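Why Glue Sticks Things Together
Craft Science for Kids, June 2021

If you make place cards or paper flowers, you use glue. Glue works in 2 steps. First it flows into tiny gaps in the paper. Then it hardens and holds on.

White glue is made of water and long, stringy molecules called polymers. A molecule is a very small piece of a material. When the glue is spread out, the water leaves. Part of it goes into the air, and part of it soaks into the paper. The polymers move closer together, tangle, and form a solid film.

Plastic is harder to glue. It has few gaps, so the water has nowhere to soak in – it can only escape at the edges. Fabric has many gaps between its threads, and thin glue can pass right through to the other side.

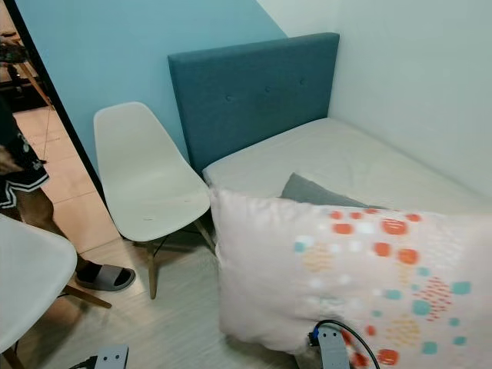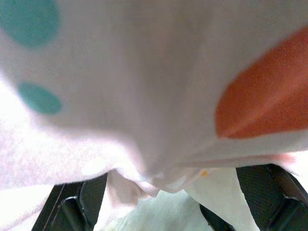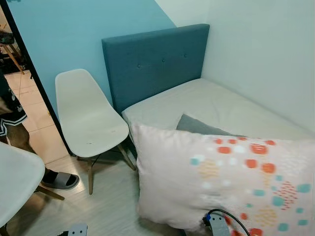
A thick layer of glue dries slowly. The outside forms a skin, and the skin traps water inside. A thin layer has a shorter path for the water, so it sets sooner.

Test this with 3 strips of card. Put one dot of glue on the first, a thin line on the second, and a thick blob on the third. Press a scrap of paper onto each. Check them every few minutes and write down when each scrap stops sliding.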